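Segmenting Teleoperated Demonstrations Into Phases With Gripper and Speed Signals

Updated September 8, 2021

This page covers the segmentation step we use before training on the key-and-drawer task. Input is a set of recorded demonstrations. Output is the same set with a phase label on every time step. The labels are used in two places: as an auxiliary target during training, and as a sampling weight so that short, contact-heavy phases are not drowned out by long free-space motion.

You should already have demonstrations in the Lelow log format, one file per demonstration, with joint positions, gripper opening and at least one fixed camera stream. If your logs are still in the older Skidov layout, run the converter first. The converter renames the gripper channel and changes its sign, and everything below assumes the new sign (larger value means more open).

1. Check the clocks

The arm controller and the cameras do not share a clock. Plot gripper opening against the camera stream for three or four demonstrations and find the first closing event in each. If the offset between the two is constant, write it into the header as clock_offset and move on. If it drifts within a single file, discard the file. We tried linear correction on drifting files and the corrected labels were worse than having fewer demonstrations.

2. Resample

Resample all channels to the camera rate. Use linear interpolation for joint positions and nearest-neighbor for gripper opening. Linear interpolation on the gripper channel produces intermediate values that were never commanded, and the threshold in step 4 will pick them up as false events.

3. Compute tool speed

Run forward kinematics on the resampled joints and take the norm of the translational velocity at the fingertips. Smooth with a centered median filter. A causal filter shifts the label boundaries late, and the shift is easy to miss when looking at plots because every boundary moves by the same amount.

Do not use joint speed here. During the approach to the key the wrist often rotates while the fingertips stay nearly still, and joint speed reports this as travel.

4. Detect gripper events

Mark a closing event where the gripper opening falls below the close threshold and stays there for the hold window. Mark an opening event the same way with the open threshold. Use two separate thresholds with a gap between them. A key is thin, so the closed-on-object value is close to the fully closed value, and a single threshold in that range will chatter.

Operators tend to make small adjustments to the opening before committing to a grasp. The hold window removes most of these. What remains is handled in step 6.

5. Assign raw phases

The task uses five phases:

reach - free motion toward the key
pregrasp - low tool speed near the table with the gripper open
grasp - from the closing event until the fingertips leave the table height band
transport - motion toward the lock with the key held
insert - low tool speed near the lock with the key held

Turning the key and pulling the drawer are recorded as a separate task and are not labeled here.

The boundary between reach and pregrasp is the one that causes trouble. There is no discrete event to anchor it. We define it as the first time step at which fingertip height is below the height band and tool speed is below the slow threshold, with both conditions held until the closing event. If the operator backs off and approaches again, only the final approach counts as pregrasp and the earlier one is folded into reach.
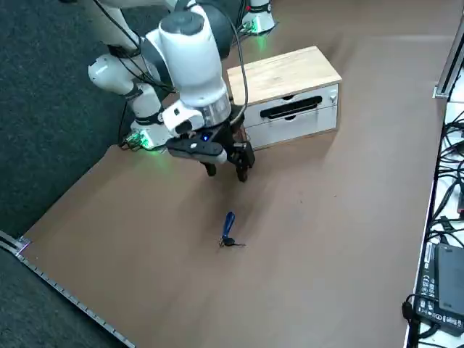 Height is measured from the table plane, so the plane has to be fitted again whenever the arm base or the tabletop has been moved. Touch off at four well-separated points and fit by least squares. If the residual at any point is larger than half the height band, repeat the touch-off before recomputing anything. A tilted plane fit shows up as pregrasp phases that are consistently long on one side of the workspace and short on the other.

6. Merge short segments

Any segment shorter than the minimum length is merged into its longer neighbor. The exception is grasp, which is never merged. Grasp segments can be very short with a practiced operator, and removing them defeats the purpose of the labels.

Run the merge once, from shortest segment to longest. Running it to convergence sounds cleaner but will sometimes collapse pregrasp entirely in demonstrations where the operator hesitated.

7. Validate

After merging, each demonstration must contain all five phases in order. Files that fail go to a reject list along with the name of the first missing phase. Our set had 3,856 demonstrations before this step. 286 were rejected and 3,570 were kept. Most of the rejected files were missing pregrasp, meaning the operator came down and closed in a single motion. These are valid demonstrations of the task and we keep them in a separate folder, but they do not carry the boundary we want the auxiliary head to learn.

Then check a sample by hand. Draw 700 boundaries at random, stratified by boundary type, and have an annotator place each one from video without seeing the automatic label. Report the median absolute difference for each boundary type. Do not pool them. The gripper-anchored boundaries are nearly exact and will hide a poor reach/pregrasp boundary in a pooled number.

8. Write sampling weights

Set the weight of each time step to the inverse of the total count for its phase, then clip. Without clipping, grasp dominates the batch and the policy learns to close too early. We clip at a fixed multiple of the reach weight and tune only that multiple.

What changed in training

We trained the same policy with and without the phase weights, using the same seed set and the same number of gradient steps. Both runs reached a similar loss on free-space motion. The weighted run had lower action error in pregrasp and grasp, and slightly higher error in transport. On the arm, the difference was visible mainly in how the gripper settled above the key: the unweighted policy tended to keep drifting sideways during the descent.

The auxiliary phase head helped less than the weights did. With the weights already on, adding the head gave a small gain that did not hold up across all seeds. It is still useful as a diagnostic, as you can log the predicted phase during a rollout and see where the policy thinks it is when it stalls.

Known problems

The fob can lie in an orientation where the operator grasps it by the fob end, regrasps, and then continues. The current rules label the first grasp as grasp and everything up to insert as transport, including the regrasp. The Cordier variant of the script splits on every gripper event and handles this case, at the cost of a variable number of phases per file.

Two-arm recordings are segmented per arm. No attempt is made to align phases between arms, and an arm that is idle for the whole file should be dropped before step 3 or it will fail validation.

File index 1,399 in the Burnis export is truncated. Skip it or the resampler will stop with a length mismatch. A corrected export is planned for October.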